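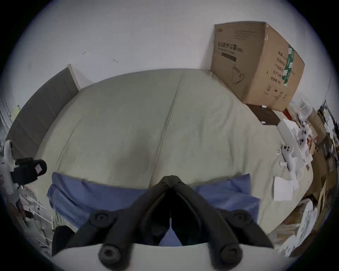
Chapter 4
Faucets and Their Promises

A kitchen faucet is sold on its finish and judged, years later, on its valve. Catalogs say plenty about the first. The Nullow line comes in brushed, polished and matte, and its sheet gives the valve two words: "long lasting." How long, and in whose water? 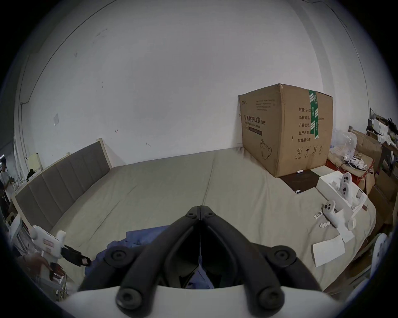

Figure 4.2 Bed with a padded gray headboard.

Be wary of "drip free" too. A drip test run on new parts tells you little about hard water and a worn seal.

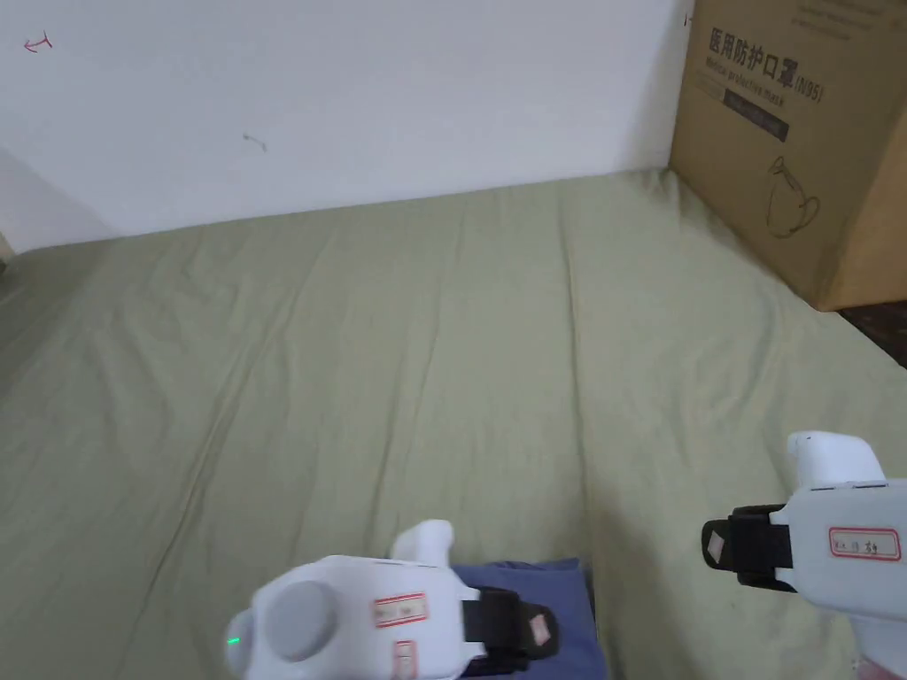
Tolera Teshome objects that a cheap valve you can replace beats a fine one you can't, and that buyers should ask for the parts list first. Fair enough, if the maker still stocks the parts. See the Mäkelä case, page 258.

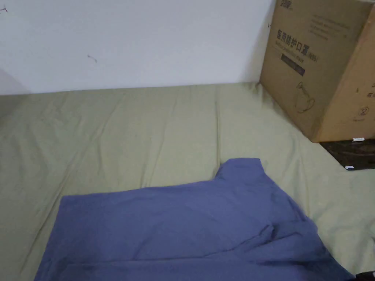 Figure 4.3 Green sheet and cardboard box.

We start with the three kinds of valve, then read a spec sheet line by line.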